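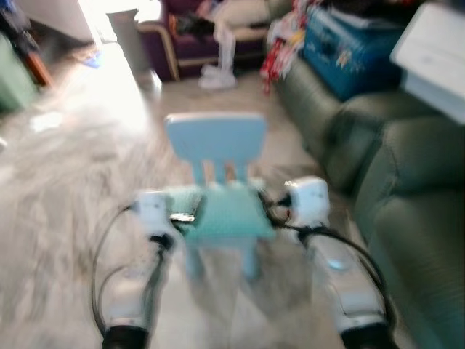 Start with the small chairs, the Roltville people asked on the phone, and leave the tables until they are dry and counted. So I changed the order for Tuesday and did the children's chairs first.

Tuesday, morning

Job: Kashyap playroom, plastic furniture, cleaning and checking before the room opens again. In the book we have 154 pieces in total, 9 of them are the small chairs with the square seat.

Method for each chair: warm water with the Cuma soap, soft brush in the corners where the back slats meet the seat, then clean water, then towel. The pale blue color shows every pencil line. Most lines went away with soap. For the crayon I needed the Premon paste, a very small quantity, and I rubbed it only with a cloth. On one backrest I rubbed too long and the surface became a little dull. Please do not use the green sponge on these.

Check of legs: I put each chair on the tiles and pressed with one hand on each corner of the seat. The marbled tiles are not so flat near the door, so a good chair can also rock there. I lost some time before I understood this. Better to test in the middle of the floor. After testing again, 2 chairs still rock. I wrote R under the seat with pencil.

3 chairs have a sharp edge under the seat, left from the mold. I took it off with fine paper, grade not written on the packet.

Open: do we replace the 2 rocking chairs or cut the longer leg? I prefer to replace, but I did not ask the price yet. The seat looks a bit more green than the back, so a new one should be compared in daylight before we order.

Afternoon: tables, if the brushes are free. Soap is almost finished, one bottle left on the shelf.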